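Derna: night-driving rover, README / data card

Status: works, mostly. Docs behind the code as usual. If something here disagrees with the config file, believe the config file.

What this is

Derna is a small four-wheeled rover built in a shared workshop, plus the set of images it has recorded while trundling along paved paths after dark. Started as a winter project to see if a cheap front camera could keep a rover on a path with no lidar. Answer so far: on a plain stretch yes, near lamps no. Most of this card is about the lamps.

Two of us on it. Roxana Dinu did the chassis, wiring and motor controller. Paraskevi Mavromatis did the camera mount, logging, and most of the labels. Ask either of us, Roxana is faster with hardware stuff.

Names, so you don't get lost

Derna - the rover and the repo
Esia - the path follower (python, runs on the board)
Pasetti - the logger
Kourkoulas - the old chassis, dead, parts in the grey tub under the drill press. Do not take the left rear motor, it's stuffed. Label fell off.

Hardware

Aluminium base plate, cut on the workshop bandsaw, edges filed. Mind the back corner, still sharp.
Four geared DC motors, hall encoders on the front pair only
One motor driver board, screw terminals, check them before every run
Single-board computer, 4 GB
Fixed front camera, wide lens, sits low behind the body opening
Battery pack with inline fuse and a big red kill switch on the lid
3D printed front shell, printed in PETG after the PLA one went soft in the ute

Total spend was over what we said it would be. Not listing it.

Getting it going

Charge the pack on the bench, not on the rover. Charger lives on the second shelf.
Plug in the pack, leave the kill switch OFF.
Power the board from the side switch. Wait for two beeps.
Join the rover's own wifi, password is on masking tape inside the lid.
Start Pasetti first, then Esia. Other way round and the first chunk of the log has no timestamps.
Wheels off the ground, kill switch ON, nudge forward. All four should turn the same way. If one goes backwards, swap its two leads at the terminal.
Put it down and drive it by hand for a bit before you let Esia have it.

Stopping: red switch. Don't try to be clever with the keyboard.

The data

1,079 images in the full set, pulled out of the night logs. 1,000 of those are in the main folder with path masks. Remaining 79 got no mask and went in a folder called hard. Paraskevi's call and I agree with it, a mask there would just be guessing.

Each image has a matching row in the index: run number, image number, wheel speeds, steering command, exposure setting, folder. Speeds are in metres per second. Steering is minus one to one, left is negative. Some early rows have steering blank, the logger was dropping it. Leave them blank, don't fill with zeros (did that once, Esia learned to love going straight).

Masks are hand drawn, one class, path or not path. Kerbs count as not path. Gravel verge is not path either. Wet patches are path.

Split is by run, not by image. Please keep it that way, neighbouring images are near identical and a random split gives you a lovely score that means nothing.

Example from the hard folder

Coming up on a bright lamp, head on. Paving is readable in the lower half, dull grey-beige, brighter where the light spills on it, then it all goes to haze at the far end. Dark upright smudges under the glare that could be people or posts, we couldn't agree, so no obstacle tag. Shell shows as pale curves low down on both sides, crop that before training or the net latches onto it. The pale disc top right may be a ghost of the lamp, treat it as junk.
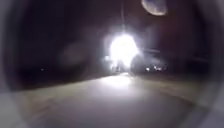 Known problems

Glare. A strong light in front blows out the middle of the image and Esia loses the far edge of the path. It then steers at the glow. Current workaround is to cap the exposure and ignore anything saturated, which helps the steering and makes the dark side even darker. Not a fix.

Focus. Lens ring creeps with vibration. There's a dab of hot glue on it now. If pictures go soft, that's the first thing to look at, second is a smeary lens. Use the blue cloth, not your sleeve.

Obstacles. There is no obstacle detection, none. Someone walks beside it with a hand free for the switch, every run.

Encoders. Front left skips at low speed. Speeds under walking pace are a bit rubbish as a result.

Battery. Board browns out once the pack drops under 20 percent and the log file dosen't close properly. Run the repair script in tools, it gets most of it back. Better to just stop earlier.

Run 58. Logged with the camera mount loose. Horizon is tilted and wanders. Left in becuase it's handy for testing, but it's excluded from the training list. Don't put it back in.

What it's OK for

Mucking about with path segmentation in poor light. Testing exposure tricks. Teaching somebody how to split a dataset properly.

Not OK for anything that moves faster than a walk, or anything near a road. Also not for recognising people, there's nothing labelled for it and we don't want it used like that.

To do

Hood over the lens, Roxana has a cardboard one that needs turning into a real one
Matte black paint inside the front shell
Bracketed exposure, two shots per tick, if the board can keep up
Replace front left encoder
Proper tilt tag in the index
Tidy the wiring before somebody else sees it

Changes

July: masks redone for the first batch, kerbs were inconsistent. Old masks deleted, if you've got a copy chuck it.
Before that: moved everything off Kourkoulas, new base plate, new camera height. Images from the old chassis are not in this set and won't be.

Contributing

Patches fine, small ones please. Test on the stand first, wheels up. New masks go through Paraskevi. If you borrow the rover, write it on the whiteboard and bring it back charged.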